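Kitchen Task Data Collection, Group Report
Danica Hrnčiar, Po-yen Wei, Shih-chieh Chow
Project name: Nistor

What we did

Goal was to gather enough examples of one small kitchen job (wooden toast block and a two-slot toaster) to train a policy on. Po-yen drove the arm, Danica did labels, Shih-chieh wrote the loader. We wanted 900 episodes by the end of August. Got there, barely, on a Friday night.

Setup

Same counter for every session. We kept the clutter in on purpose: mugs, jars, plate of fruit, paper towels. Our first tries on a bare table gave a model that fell apart as soon as anything else was in view. Toaster stays near the front, cutting board behind it.

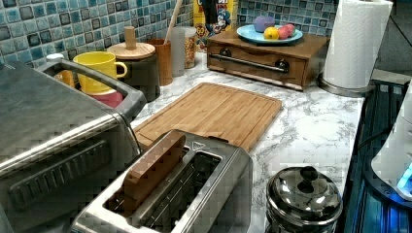

Fig. 1. Block upright in the left slot, right slot empty.

Each episode gets a start tag, an end tag and a pass/fail. Fail episodes are kept in a seperate folder, not deleted. Tsung-han Tu (our TA) told us to do that and it paid off later when we needed bad grasps to compare with.

Problems

Metal everywhere. Toaster, toaster oven, pot lid, all of it shiny, and the depth readings got holes in them. Ended up using color only.

Labeling slots was worse. "Left" and "right" flip depending on where you think you are standing, and 14 episodes had the wrong slot written down. Switched to "near" and "far" halfway thru. Old labels were converted by script, then checked by hand.

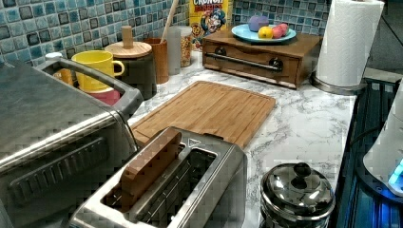 Results so far

Training split by episode, not by frame. First split was by frame and the scores looked great, which was our mistake. Held-out test after fixing it: 6 tries failed, all at the insert step. Block catches on the rim and the policy just keeps pushing.

Still to do

More episodes starting from a bad angle. Move the toaster between sessions. Lai-ching Mok has offered to drive some so it isnt all one person's style. Loader needs cleanup before we hand it over.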